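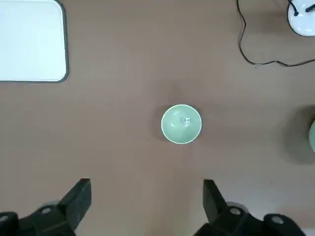

Re: Candavside 7, save files and the tower level

Hi all,

Replying to Fiifi's message from last night, with some answers from my end. Sorry for the length.

On 8 June 2025, Fiifi Fiadzo wrote:

> I got through the whole of Candavside on the new build, and most
> of it plays well. Two problems. First, my save from the old
> version loads, but it drops me at the start of the tower with no
> keys, and the doors behind me are locked. I can't go forward or
> back. Second, the jump in the tower with the moving blocks seems
> harder than it used to be. I died there more than anywhere else
> in the game. Did someone change the speed?
>
> Also, is the level editor going to be in this release or not? The
> readme says yes and the menu says no.

The save problem is real and I can repeat it. The old format kept keys in the same list as the coins, and the new one has a separate list. When the game converts an old save it copies the coins over and forgets the keys. If you saved before the tower you won't notice, as no door before that point needs one. If you saved inside it you are stuck.

I have a fix on my machine. It gives you every key you could have picked up by that room, so a few players will end up with one they never found. I can live with that. Please don't delete your old saves. The converter leaves the original alone and writes a new file next to it with the same name and a 7 at the end. Once the fix is in, delete the new file and load the old one again.

If you can't wait, open the new file in a text editor, find the line that starts with "keys" and change the 0 to 10. That opens everything in the tower. It also opens the back door in the mill, so don't go in there if you want the ending to make sense.

On the jump: nobody changed the speed on purpose. What did change is the timer. The old engine moved the blocks once per drawn picture, so on a slow computer they went slower, and most of us learned that room on slow computers. Now they move at the same speed everywhere. I timed one full trip of the first block at 784 milliseconds, and the original design notes say 800, so it's close to what Turen wanted. I would still like to widen the landing spot by a few pixels. Does anyone object? Issahaku, you drew that room, so I'll go with what you say.

The editor is not in this release. The readme is wrong and I'll correct it. It works for small maps but it crashes on anything over 269 tiles wide, and two of our own levels are wider than that. I'd like to have it ready in September. If somebody wants to try it before then, write to me off list and I'll send a build.

Still open for this version:

Sound cuts out when you pause during the boat ride.
The second boss can be pushed off the left side of the screen.
Gamepad buttons can't be changed from the menu, only in the settings file.
The Atis font is missing accented letters, so the French text has gaps.

I'm working on the first two. The font needs somebody who can draw tiny letters better than I can.

Fiifi, could you send me your save file from the tower? I only have my own to test with.

Thanks for testing.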